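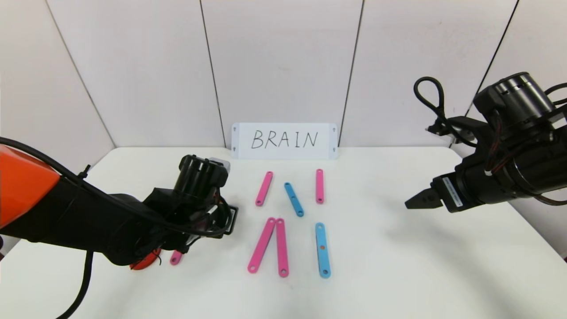
Buvia is a motion planning and control package for two-armed robots, developed at Horkine and maintained by Mabaso. It divides a task into short moves, assigns each to one arm and checks both paths for collisions before sending joint commands. The control loop runs at 500 Hz.

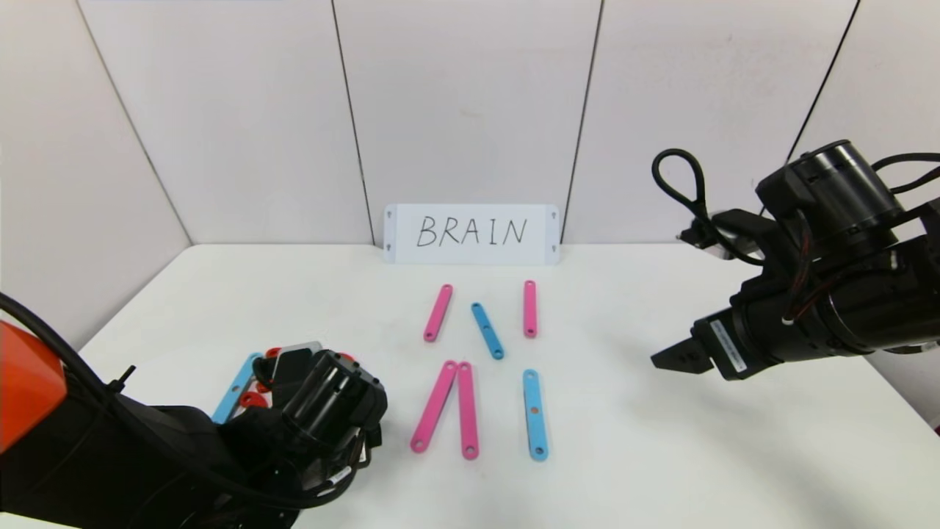 Perception is handled by a separate module, Cetedden, which estimates the position and angle of flat parts on a table. If an estimate is older than 28 milliseconds, the planner discards it and waits for the next. Version 2 added a log viewer.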